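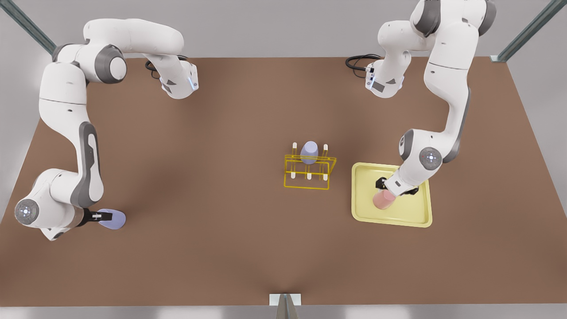

古い文庫本とペーパーバックの手入れ

小説の文庫本や海外のペーパーバックは、紙が弱く、のりも固くなりやすいので、十年も置けばどこかが傷みます。家にある道具でできる範囲の手入れをまとめました。価値のある初版本や革装の本には使わないでください。そういう本は専門の修復業者に相談したほうが安く済みます。

ほこりを落とす
本を閉じたまま片手でしっかり握り、天(上の断面)を背から小口に向かって刷毛で払います。化粧用の太い筆でもかまいません。掃除機を直接当てると、めくれたページの角を吸い込んで破ります。水拭きはしません。

カバーの汚れ
つやのあるカバーなら、固く絞った布で拭いてから乾いた布で仕上げます。つやのない紙カバーは水を使わず、白い消しゴムを軽く動かします。印刷の濃い部分は色が落ちるので、折り返しの内側で試してから始めます。
値札シールはドライヤーの弱い風で温め、端からゆっくりはがします。残ったのりは、はがしたシールの粘着面を何度か押し当てると取れることがあります。

においを取る
古本屋で買った本のにおいには重曹を使います。ふた付きの衣装ケースに重曹300グラムを浅い皿に広げて入れ、その横に本を少し開いて立てます。重曹が本に触れないようにします。ふたをして2週間。途中で一度、本の向きを変えます。たばこのにおいはこれでは抜けきらず、同じことをもう一度繰り返してようやく気にならなくなりました。
天日干しは紙が焼けるのでやりません。風通しのよい日陰で十分です。

外れたページを戻す
一枚だけ抜けたページは、製本用の水性のりで戻します。木工用ボンドを水で少し薄めたものでも代用できますが、乾くとやや硬くなります。
ページの背側の端に、つまようじで細くのりを引きます。幅は一ミリもいりません。奥まで差し込み、上下をそろえ、前後にクッキングシートをはさんで閉じます。上に重い辞書を載せて一晩置きます。
セロハンテープは使わないこと。数年で黄色くなり、のりだけが紙に染み込んで残ります。

背が割れたとき
割れ目を無理に広げず、自然に開く角度で止めて、谷の部分にのりを流します。はみ出した分は綿棒で取ります。SFの古い短編集のように厚くて紙の軽い本は、一か所直すと隣が割れやすいので、読むときに百八十度まで開かないほうが長持ちします。

濡らしてしまったら
数ページおきにキッチンペーパーをはさみ、湿ったら取り替えます。全体がずぶ濡れの場合は、ポリ袋に入れて冷凍庫で凍らせておけば、作業の時間が取れるまでかびを防げます。乾いてからの波打ちは、重しをかけても完全には直りません。

棚に並べる
本は詰め込みすぎず、指一本が入るくらいの余裕を残します。背の上をひっかけて抜くと破れるので、両隣を少し押し込み、真ん中をつまんで出します。棚板は奥の壁から少し離し、湿度は40パーセントを下回らないようにします。梅雨のあと、10月ごろに一度全部出して棚を拭くと、虫も見つけやすくなります。

文:Imad Bataineh
お問い合わせ | © Nelamar | ページの先頭へ戻る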